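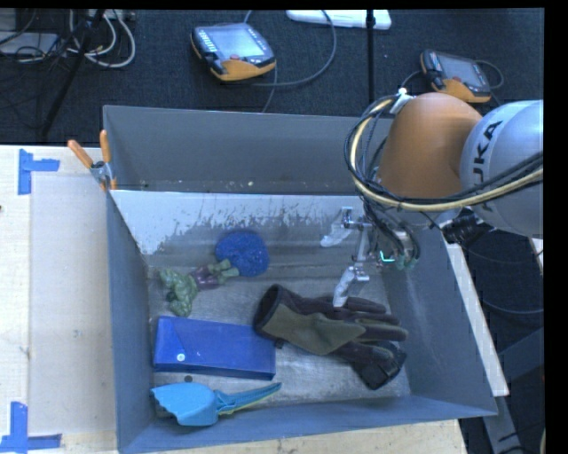
Malton, September 2, 2020

Household Storage and Its History
Notes for week 1
Tutor: Nneka Akande

Please read these before the session. They are shorter than last year's, following representations.

1. What we mean by storage

For our purposes, storage is anything a household does with a thing it isn't using. This covers the flour bin, the coal hole, the hook behind the door and the chair in the bedroom that has had clothes on it since spring. The last of these is poorly covered in the literature.

We will keep apart two ideas that the textbooks tend to run together. Keeping is storing a thing you expect to want. Putting by is storing a thing so that you needn't decide about it. Most lofts are given over to the second.

2. Bins, chests and the matter of lids

Open bins suit things that are used daily and don't mind being looked at. A lid changes the habits of a house more than you might expect. Once there is a lid, people put things on the lid, and whatever is inside becomes a nuisance to reach and is quietly replaced with a new one.

The Wamley inventory is our main source here. It was drawn up in 1841 (write it without the comma, please; the printed edition gives "1,841" and has misled at least one essay into treating it as a quantity of spoons). The clerk lists the contents of every chest in the kitchen and then, on reaching the back bedroom, writes only "sundry". We shall spend most of week 2 on "sundry".

3. Who puts things away

Chukwu's essay in the reader argues that a tidy room is a record of somebody's labour, and that the somebody is seldom the person praised for it. Read the first half closely. The second half is about drawers and can be skimmed, though he would be hurt to hear it.

Questions to think over:
Who in your own household knows where the string is?
How did they come to be the one?
What happens when they are away?

4. Written work

There are 3 pieces this term. The first is a short account, up to 400 words, of one cupboard you know well. Do not tidy it first. I can tell.

The longer essay is 2,000 words and due in October. Titles are to be agreed with me beforehand, after the trouble over "My Shed: A Life".

Reading for next week: Wamley inventory, kitchen and back bedroom; Chukwu, as above. The library has one copy of the inventory, shelved under Gardening.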